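Do Printed Tourist Maps Still Help Anyone Find Anything?
Project report, Introduction to Cartography

Category: Student Work / Maps and Wayfinding
Last updated: Dec 12, 2025

Authors: Raíssa Fagundes, Narendra Singhal

1. Why we picked this

The free tourist map of Skatard is handed out at the bus station, the two hotels on the waterfront and the museum desk. It is published by Verhoeven, which also sells the ad space on the back. The cover calls it "the complete visitor's guide." We both grew up using it as scrap paper, so we had doubts about the word complete before we started.

Our question was simple. If you give a person this map and a place to find, do they find it, and is the map the reason?

2. The map itself

The sheet names 92 points of interest. We checked each one on foot in September. A point counted as correct if its symbol was on the right block and on the right side of the street. By that rule, 61 passed. We think it is a generous rule. It let in the old customs house, which is drawn facing the wrong way, and a fountain that was dry and fenced off but standing where the map put it.

The failures were not spread evenly. Most were in Grultari, the hillside district, where the streets curve and the map draws them straight. The waterfront, where the advertisers are, was close to perfect. We can't prove a link between paying for an ad and getting an accurate symbol, and Verhoeven did not answer our two emails.

There is no scale bar. The legend says "walking distances are approximate," which is a strange thing to print on a sheet that gives no distances at all.

3. What other people claim

The class reading on this topic was a booklet by Ivone Dantas arguing that paper maps give people a better overall sense of a town than a phone does. It may be true. The booklet's evidence is a survey in which people were asked whether they felt they understood the town better. Feeling oriented and being oriented are separate things, and the survey only asked about the first.

The other source was the sales page for Grultisico, a route app that says it "replaces the tourist map." We tried it in Grultari as well. It sent us up a staircase that ends at a locked gate, twice.

4. Method

We set up a table in the department hallway and asked people to trace a route from the bus station to a named place, first on the printed map and then on a plain street plan with the ads, icons and little drawings removed. We marked each tracing right or wrong against the route we had walked ourselves. In total we collected 388 tracings. 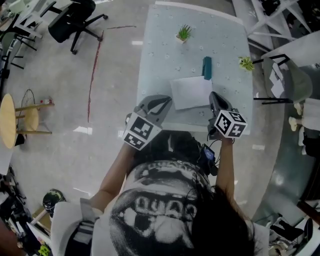
We threw out every tracing where the person told us they already knew the way. That left 226, a bigger loss than we had planned for, and it is the main weakness of the report. Students in Skatard know Skatard. A proper test would use visitors, and we should have stood at the bus station.

5. Results, such as they are

People did slightly better on the plain street plan. The gap was small, and everyone saw the printed map first, so some of it could be practice. Our advisor, Iolanda Bastos, pointed this out after the tracings were done. We should have swapped the order for half the group.

The clearer finding was about the drawings. The cartoon lighthouse covers four street names, and people whose route passed it often guessed. Several drew their line straight through the lighthouse and carried on from the other side.

6. What we would say so far

We don't think our numbers show that printed tourist maps are useless. They show that this one is accurate where somebody had a reason to check it. The claim that it is complete is wrong by any rule we tried. Whether a visitor would be better off with the plain plan is still open, and we would want the order problem fixed before anyone quotes us on it.

If another group takes this up next year, our corrected list of points is in the map room, in the drawer under the atlases.

Comments

Nayara Barros: The lighthouse has been covering my street for as long as I've lived on it. Delivery drivers call me from the wrong side every time.

hillwalker: Did you test the folding? Mine tore along the river the first day.

Raíssa Fagundes: We didn't, but both of our copies have tape on them now.

oldtownjo: The fountain was working last spring, for what it's worth. I'd still count it as correct.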